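1 de diciembre de 2025
Por Brayan Tello
Lectura: 5 minutos

El brazo cabe en el presupuesto. El cajón, no

Cada año, cuando se acerca el cierre, me toca leer solicitudes de equipo. Las leo con café y con una regla de carpintero, que a estas alturas me resulta más útil que la calculadora. Este otoño han llegado tres que piden brazos robóticos para trabajar en cocinas y viviendas, y las tres tienen el mismo defecto: una primera página preciosa, con el robot en negrita y su precio en cursiva, y después un renglón que dice "varios".

Llevo suficiente tiempo en esto como para tenerle respeto a "varios". En "varios" vive la mitad del proyecto. En "varios" está la base sobre la que se atornilla el brazo, el cable que resultó corto, el segundo juego de dedos para la pinza, el técnico que viene desde otra ciudad y cobra el desplazamiento, y la semana de junio en la que todo el mundo está de vacaciones menos el alquiler.

La solicitud de Ekimville fue la más entretenida. Pedían dos brazos y destinaban a la cocina en la que iban a trabajar exactamente nada. La cocina ya existe, argumentaban. Es verdad. También existe el mar, y a quien compra un barco le conviene haber preguntado por el puerto.

Mi postura, para que nadie tenga que llegar al último párrafo a buscarla: el que compra un robot doméstico está comprando, sobre todo, una habitación. Un brazo en una fábrica tiene delante una pieza que llega siempre al mismo sitio, y si no llega, suena una alarma y alguien baja en bata. Una cocina tiene un escurridor con los platos como hayan quedado, un vaso en medio y un cajón abierto. El cajón, en particular, no aparece en ningún folleto que yo haya leído. Abierto ocupa un espacio que cerrado no ocupa. Parece una tontería hasta que se dibuja en el plano y se descubre que la base del segundo brazo estaba prevista justo ahí.
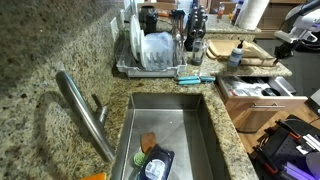
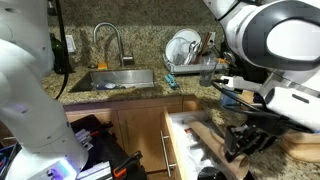

Brazos robóticos en una cocina con encimera de granito, fregadero de acero y un cajón abierto.

Si uno mira esto con ojos de comprador, el brazo es lo que menos preguntas plantea. Su precio viene en una lista y se puede regatear. Lo que no viene en ninguna lista es cuánto cuesta que la pinza llegue al fondo de ese cajón, que no tropiece con el grifo y que la persona que friega los platos pueda seguir fregándolos. Tampoco viene el granito, que es una superficie moteada y caprichosa, muy del gusto de los reformistas y algo menos del de quien tiene que distinguir encima un objeto pequeño.

Los proveedores, por su parte, hacen lo que hacen los proveedores. El comercial de Elovow me enseñó una hoja de carga útil, una hoja de alcance y una hoja de repetibilidad, todas magníficas. Le pregunté por el alcance con un cajón abierto delante y me contestó que era una pregunta muy interesante, que en su gremio significa que no hay hoja. El de Egilsson fue más directo: el cajón, dijo, es responsabilidad del integrador. Llamé al integrador. El integrador opinaba que el cajón era responsabilidad del cliente. El cliente era yo, así que por lo menos la conversación terminó.

De aquella ronda saqué unas cifras que reproduzco sin orgullo. Nuestro primer presupuesto, el del proyecto Drusine, reservaba 1000 euros para adaptar la cocina. Tardamos 21 días en gastarlos, y el brazo seguía en su caja. Se fueron en una base que no bailara, en una toma de corriente donde hacía falta y en subir una cosa muy pesada por una escalera muy estrecha. Al terminar el año habíamos dedicado 92 horas de personal a lo que la hoja de cálculo llamaba, con un optimismo conmovedor, "colocación".

Hay quien me responde que todo esto es tacañería de administrador, y que si se cargan los costes reales desde el principio no se aprueba ningún proyecto. La segunda parte me parece bastante cierta. Conozco el truco: se pide lo justo para que el comité diga que sí, se compra el brazo, y una vez que hay un aparato carísimo mirando a la pared, cualquiera firma la ampliación. Funciona. A mí me lo han hecho dos veces, y una tercera me lo hice yo mismo. El problema es que la ampliación sale siempre de la misma partida, la de las personas, y al final queda una instalación impecable con medio técnico por las mañanas.

También se me dice que los precios bajan y que conviene esperar. Bajan los de los brazos. Los electricistas de mi barrio no han recibido la noticia.

Así que este año he cambiado el formulario. Quien quiera un brazo tiene que reservar el 25 por ciento del total para el sitio donde va a estar, y desglosarlo. La palabra "varios" ya no se admite como renglón; el programa la rechaza con un mensaje que redacté yo y que me han pedido suavizar. Hay que adjuntar además un plano con todo abierto: cajones, puertas del armario bajo, lavavajillas si lo hay. Y una línea, una sola, que diga quién va a recoger la cocina al acabar el día, porque alguien tendrá que vaciar el fregadero y esa media hora diaria no la regala ningún fabricante.

Han protestado, claro. Ekimville ha reenviado la solicitud con un solo brazo y una cocina, y al margen han anotado que la consideran una versión mutilada. A mí me parece la primera que se podría montar de verdad. He pedido una aclaración sobre la anchura de la escalera y, en cuanto conteste alguien, la firmo.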